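The Blue Line on the Table

Marking out a work surface with painter's tape costs very little and saves a lot of arguing

By Mahsa Asadi
January 4, 2018

Niloufar Ghasemi keeps her tape in a kitchen drawer, next to the string. She has used it on walls when she painted the apartment, but most of the roll went onto furniture. Her dining table is also her sewing table, and for years the fabric, the mail and the dinner plates drifted into each other. Then she ran a strip of painter's tape across it.

"The side by the window is for sewing," she says. "If it's over the line, it gets moved. I don't have to ask anyone."

Her pattern paper stays on the window side now, and the family eats on the other. The tape has been there for two winters, replaced when it gets ragged.

Shops and factories have marked their floors and benches for a long time. At Morkell, a small repair shop where Hendrik Baloyi fixes lamps and radios, every bench has at least one taped zone. Jobs waiting for parts go in one area and finished jobs in another. Baloyi started with a marker pen and regretted it. The pen never came off, and when he changed the layout he had old lines and new lines on the same bench.

Tape can be pulled up. It also shows well on a pale or neutral surface, and it lies flat enough that most things slide over it.
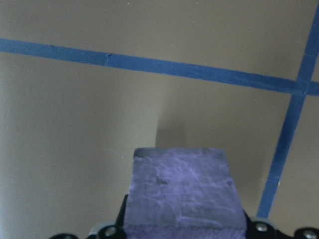
4 min read

Blue on beige is an easy combination to see, even at a glance. Two strips that cross give you a corner, and a corner is more useful than a line if you want an object to go back to the same spot. Where the layers overlap the color can look a little darker, which makes the point easy to find.

Nelly Mamani teaches an evening class in bookbinding at the Ineck community center. Her students share long tables, and each place is marked with a taped corner where the cutting mat goes. Before she did this, the mats crept toward the middle over the course of the evening and people ended up elbow to elbow.

"I tried telling them," Mamani says. "The tape works better."

She lays a new strip in one pull. She sticks down one end, unrolls more than she needs, holds it tight just over the table, and lowers it. Pressing as you go tends to put a curve in it. If the line has to be square to the table, she measures in from the edge at both ends first and makes a pencil tick. Most of her lines aren't square, and she says it makes no difference to the class.

Wear shows up quickly. Tape on a working surface gets nicked by blades and scuffed by whatever is dragged across it, and the edges go fuzzy and start collecting lint. A small tear in the middle of a strip can be left alone. A lifted end should be trimmed or replaced, or a sleeve will catch it and take up the rest.

Dust matters too. Specks and fibers under the tape keep it from holding, so wipe the surface and let it dry before you start. Baloyi does his benches with a damp rag in the evening and tapes them the next morning.

Don't leave it too long. Painter's tape is made to come off, but the package will give a limit, and on varnished wood or paper-covered board it's worth trying a short piece somewhere out of sight. Pull it back slowly, low to the surface. If it leaves gum behind, a fresh piece pressed down and lifted will often pick it up.

Ghasemi changed her own line last February, when her daughter needed a place for homework. She moved it six inches toward the window and lost a little sewing room. She has been thinking about moving it back.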